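Ellumance fabric bins, set of three
Reviewed by Zane Mockus, 21/04/2024

I bought these for the hall closet, which had reached the point where opening the door meant catching something. Scarves, dog leads, the good umbrella, all of it in one heap on the shelf. I'd been using two old Vieira boxes with lids and I hated those lids! Every single time you want a glove, off comes the lid, and then where do you put it?

The set was $39 at the Drarnton store, and I'll admit I went in for light bulbs. They come flat with a stiff panel for the bottom, and mine smelled a bit like a new tent for the first week (left them by the window, gone now).

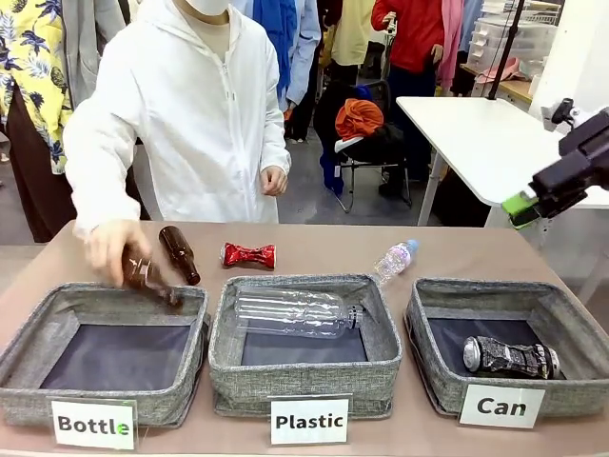 Storage & Sorting

Gray fabric hides dog hair better than I expected, and a dark lining is great for anything muddy. The walls do slouch. If you want crisp square edges like in the catalog, you'll be annoyed by Tuesday. I stuff mine pretty full so it doesn't bother me much, but the one with just hats in it looks tired already.

My other gripe is washing. The tag says wipe clean only, and I have a spaniel, so we'll see how that goes. The Caster ones my sister has can go in the machine, but they cost a lot more and only come in beige.

Four stars from me. I'm going back for another set for the laundry shelf.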